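Braucht Gerno wirklich ein Lichterfest?

Seit ein paar Wochen hängt es an jeder zweiten Laterne: Im Januar bekommt Gerno ein Lichterfest. Zwei Abende lang soll die Altstadt leuchten, mit Umzug, Trommeln und einer Feuershow auf dem Marktplatz. Organisiert wird das Ganze von der Agentur Konby, die im Prospekt von einer «gelebten Tradition» schreibt. Welche Tradition, fragt man sich da als jemand, der seit Jahrzehnten hier wohnt. Im Januar war es in Gerno bisher vor allem dunkel.

Ich habe nichts gegen Feste. Das Sommerfest am Henia-Ufer ist eng, laut und jedes Mal zu früh vorbei, und ich gehe trotzdem hin. Aber es ist aus den Vereinen heraus entstanden, die Musik kommt von hier, und wer sich danebenbenimmt, wird mit Vornamen zurechtgewiesen. Das Lichterfest dagegen kommt fertig verpackt. In Strazds lief vor zwei Jahren praktisch dasselbe Programm, bis hin zum Plakat mit der Laterne. Danach hörte man dort nicht mehr viel davon.

Gebhard Wyss vom Verkehrsverein rechnet mit 400 Gästen pro Abend. Worauf sich die Zahl stützt, konnte er mir am Telefon nicht sagen, es sei «ein Erfahrungswert». Aus welcher Erfahrung, wenn es die erste Ausgabe ist?

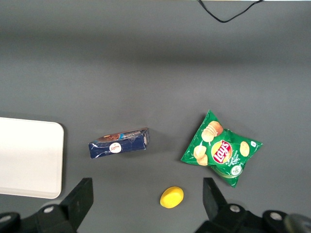 Dazu kommt der Eintritt. Fünf Franken für den Marktplatz, über den wir sonst gratis zum Bäcker laufen, das muss man den Leuten erst einmal erklären. Sharon Swai, die die Trommelgruppe leitet, sieht es gelassener: Ihre Leute würden endlich einmal vor Publikum spielen, und wem das Fest gehöre, sei ihr ziemlich egal. Das lasse ich gelten. Eine Gage ist der Gruppe übrigens noch nicht zugesagt.

Anmeldungen für den Umzug nimmt der Verkehrsverein ab sofort entgegen. Ich werde am ersten Abend vorbeischauen, mit warmen Schuhen und mässigen Erwartungen.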